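4. Relative pose between the two grippers

Single-hand demonstrations need only the path of one gripper in a frame that stays fixed for the length of the recording. Two-hand demonstrations need more. When a person holds a container with the left hand and puts something into it with the right, the distance between the two fingertips matters far more than where either hand is in the room. An error that would go unnoticed in a single-hand task can put the right finger through the wall of the container when the motion is replayed on two arms.

In this section we describe how Clollel recovers the pose of one gripper relative to the other, and how we tested it on recordings made with the Veltetti handheld grippers. The tracking of each gripper on its own was covered in Section 3 and is used here without changes.

4.1 Why separate tracking is not enough

Each gripper carries a wide-angle camera and an inertial sensor. Section 3 gives a trajectory for each one, computed on its own, in a map built from a slow sweep of the room before the first demonstration. In principle the relative pose can be read straight off the two trajectories, as both are expressed in the same map:

T_LR(t) = inverse(T_WL(t)) * T_WR(t)

where W is the map frame, L is the left gripper and R is the right gripper.

In practice, three sources of error add up. The first is drift within each trajectory, which is small over a short demonstration but has a different direction for each hand. The second is relocalisation. When a camera comes close to a plain surface, such as a white wall or a bare desk top, it may lose track and rejoin the map with a small jump. The two grippers seldom jump at the same moment, so the full size of the jump shows up in the relative pose. The third is clock offset. The two cameras are started by hand and their clocks are aligned afterwards, and a leftover offset of even a single video period turns into a position error whenever one hand moves quickly and the other stays still.

We first tried to reduce these errors by tuning the map settings. This helped in rooms with plenty of texture and did very little elsewhere. We then added a direct measurement between the two grippers.

4.2 Marker measurement

A square black-and-white fiducial marker is fixed to the top of the gripper. In two-hand work the hands are often close together and turned partly towards each other, so the camera on one side sees the marker on the other for a useful part of each demonstration. The marker's four corners, together with its printed size and the camera calibration, give a pose for the opposite gripper in the camera frame.

The lens is a fisheye with a wide field of view. Most published marker detectors assume straight edges, and at the rim of a fisheye image the edges of a square are visibly bent. We therefore run detection in two passes. In the first pass the detector works on the raw image with loose limits on edge straightness, which gives a rough location for the marker. In the second pass a small virtual pinhole view is rendered, aimed at the centre of that rough location, and the corners are found again in this view. The refined corners are mapped back to viewing rays before the pose is solved. The second pass costs little, as the virtual view covers only a small part of the image.

A flat square seen from a distance has a well-known weakness. Two different tilts can explain the four corners almost equally well. Picking the solution with the lower reprojection error is unreliable when the marker is small or seen nearly face on. We keep both solutions and leave the choice to the fusion step, where the trajectories from Section 3 usually settle it.

4.3 Calibration of the marker mount

The marker pose is useful only if the transform from the marker to the gripper's own frame is known. We measure it once per gripper. The gripper is placed in a printed cradle on a calibration board, and the second gripper is moved by hand around it so that its camera sees the board and the marker together. The transform is then solved by least squares over the whole clip.

We had planned to use the design drawings instead. The marker plates are glued on, however, and when we compared the measured transforms with the drawings the plates were found to be rotated slightly from their nominal position. The rotation is small, but it acts over the full distance between the hands. Anyone building a similar setup should measure this transform and repeat the measurement after a plate has been replaced.

4.4 Fusion

Clollel corrects the right-hand trajectory while the left-hand trajectory is held fixed. The correction is a slowly varying rigid transform C(t), represented by control poses at even spacing in time with smooth interpolation between them. The cost has these terms:

Marker term. For each detection, the predicted marker corners are compared with the detected corners as viewing rays. The angle between them is the residual. When two tilt solutions exist, the residual is taken against the one that is closer to the current estimate, and the choice is updated after each solver iteration.

Smoothness term. Neighbouring control poses are pulled together. The weight is lowered at times when the tracker in Section 3 reports a relocalisation, so that the correction can change quickly there and only there.

Clock term. A single time offset between the two recordings is estimated along with the control poses, with a weak prior at the value from the hand alignment.

All residuals in the marker term pass through a robust loss. False detections are rare, and most of them come from high-contrast patterns in the background, such as printed labels. They disagree strongly with the trajectories and are suppressed by the loss without any extra filter.

When the marker is out of view, the estimate relies on the last correction and the smoothness term. For a gap in the middle of a demonstration this works well, as there are detections on both sides of it. At the start and end of a recording there is a detection on one side only. We ask operators to bring the hands together at the start and at the end and hold them there for a moment. This habit was easy to teach, and it also helps the clock term when the hands come together with a clear motion.

4.5 Recordings

The test set is the two-hand part of Stastamis. It holds 60 demonstrations recorded at the Zamani site in ordinary office and workshop rooms, on desks and benches as they stood. Two demonstrations were left out because one of the video files was damaged, so 58 remain. Figure 2 gives a typical view. The opposite gripper comes in from the left with its marker tilted, and the lower half of the image is taken up by the housing and the dark finger pad of the gripper that carries the camera.

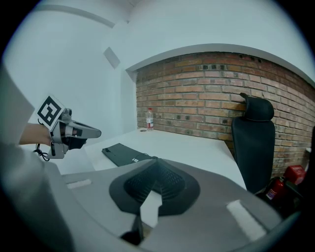 58 min read

Figure 2. Camera view from one handheld gripper, with the second gripper and its square marker at left. Lens distortion is left uncorrected, as in the input to the first detection pass.

Views of this kind have two properties that matter for the method. The gripper's own housing covers a large part of the lower image and does not move with the room. We mask it with a fixed outline per gripper, both for tracking and for marker detection. The second property is the amount of texture behind the desk. An exposed brick wall gives the tracker of Section 3 many corners to hold on to, while the smooth white wall and the ceiling give it few. A demonstration in which the camera turns from one to the other is a fair test of the relocalisation handling in Section 4.4.

The operator's hand and forearm also appear in the image and move with the opposite gripper. We do not mask them. Features on the hand are usually rejected by the tracker as moving points, and a mask would have to follow the arm through the whole recording.

4.6 Results

Reference poses came from touching events. At set points in each demonstration the operator brought the fingertips of both grippers together in a small printed jig, where the true relative pose is known. These moments were hidden from the fusion step by dropping all marker detections close to them in time.

Clollel gave a lower position error than separate tracking in every room. The gain was smallest against brick and shelving, where separate tracking was already good, and largest at benches facing a plain wall. Rotation error improved less. Much of what remains comes from views in which the marker is far to the side and covers only a small part of the image.

Removing the second detection pass made the results worse near the image rim and left them unchanged near the centre. Removing the clock term had little effect on slow tasks and a clear effect on tasks with quick reaching motions. Using only the lower-error tilt solution caused a small number of large failures, in which the estimate locked on to the wrong tilt and stayed there until the marker went out of view.

We ran the full method 3 times on each recording with different random starts for the control poses. The results agreed closely, and we report the first run.

4.7 Limits

The method needs the marker to be seen now and then. Tasks in which the hands work far apart, or back to back, provide few detections, and the result then falls back to separate tracking. A cable or sleeve that hangs across the marker has the same effect for as long as it stays there. Low light lengthens the exposure and blurs the corners during fast motion, and we saw detections drop off in the workshop recordings made late in the afternoon.

The left-hand trajectory is treated as correct throughout. This choice keeps the problem small and is harmless for the relative pose, but an error in the left-hand path is passed on to both hands in the map frame. Tasks that depend on a fixed object in the room, such as hanging something on a hook, would need both paths to be corrected together. The policies in Section 5 are trained on relative poses and do not use the map frame.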